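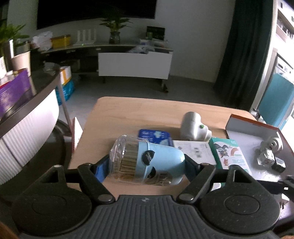
Tabletop Toiletries: Notes for the Bathroom Drawer Set

Version 2, October

Contents

The set covers small personal-care goods as they sit on a table before being put away: cotton swabs, flat packages, and other items that normally live in a bathroom drawer. It holds 3000 records. Each record is one item at one moment, with a category, a package type, and a short free-text note.

Package types

tub: rigid body with a separate lid. The swab container with the clear faceted lid and pale blue body is filed under this type.
flat: any package much wider than it is thick.
bag: soft, no fixed shape.
other: use sparingly and explain in the note.

Labeling rules

Category is assigned by contents, not by brand. If the contents show through the package, write "visible" in the contents field. Swab sticks seen through a clear lid are "visible" even when the tips are not.

Printed text is copied only as far as it can be read. Partial words get a trailing question mark, so a round sticker that seems to say COTTON is entered as "COTTON?". Barcodes are marked present or absent — the digits are never transcribed.

Color refers to the package body. Clear lids are ignored for this field. A container with a blue body and a clear lid is "blue".

Orientation is upright, sideways, or inverted. Tubs lying horizontally are "sideways" whichever end the lid is on.

Review

Archana Prajapati wrote the label guide. Rawan Matar checked about 100 records per category and returned disagreements to the labelers. Most were about bag versus flat.

Known issues

Tubs are overrepresented. Glossy surfaces sometimes hide small print, and those records have an empty text field. The Lututach export drops the trailing question mark — use the Zein export if text certainty matters.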